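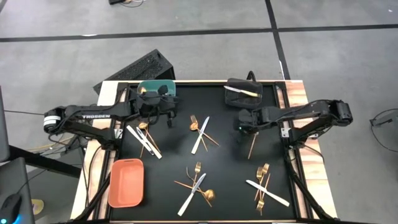
Why do bed frames start to creak?
Mostly the joints work loose, and then wood or metal rubs each time the sleeper turns over.

## 3. What the creaking beds had in common

I'd gone into this expecting the slats to be the villains, I'll admit. I'd slept on a Rumari pine frame for years and blamed its slats for every groan in the night! So when I put 7 frames through the same routine (load one side, let go, load the other, and keep at it for 40 minutes), I had my ear down by the middle of the bed and very nearly missed where the noise was coming from.

It was the corners. On the Pavamier and the Rumari the side rail had crept away from the headboard post by 2 mm, and once I'd tightened the bolts they both went quiet. The Fahy is a metal one with a mesh base, and it rattled where the mesh hooks over the rail, so a spanner was no help at all there. I cut strips of felt from an old jumper bag and tucked them under the hooks, which did the job, though I wouldn't call it elegant.

**Figure 1.** Metal dinner fork, tines upward. 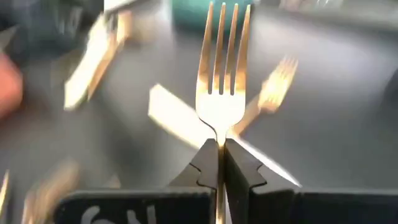
How often should the bolts on a wooden bed be tightened?
Twice a year is plenty for most beds, with an extra go a few weeks after it's first put together.

The Bumau was the odd one out. It has a centre leg with a plastic foot, and on my bedroom carpet the foot didn't quite reach the base of the pile, so the middle rail dipped and clicked. Winding the foot down sorted it. I then repeated the whole run in January with the heating on, and 3 of the wooden frames had gone noisy again at the very same corners. I'd put that down to the timber drying out a bit, but I didn't measure the moisture in it (I wish I had), so please take it as a guess. The mattress stayed the same throughout, a plain sprung one, and I haven't tried any of this with foam.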